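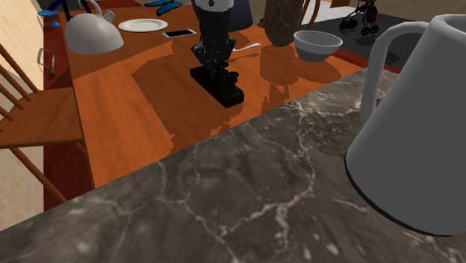

Registro municipal de voluntariado Plomura: informe de proyecto

23 de febrero de 2021

1. Objeto
Se analizó la participación de las personas inscritas en el registro entre enero y octubre del año anterior.

2. Datos
El fichero inicial contenía 2785 inscripciones. Tras eliminar duplicados y altas sin consentimiento quedaron 1878 – todas con código de distrito. Se excluyeron las entidades con menos de 20 inscritos.

3. Método
La depuración se hizo con Clurirum. Los intervalos se estimaron por remuestreo (1000 réplicas), con el distrito como estrato.

4. Limitaciones
Las horas de servicio son autodeclaradas.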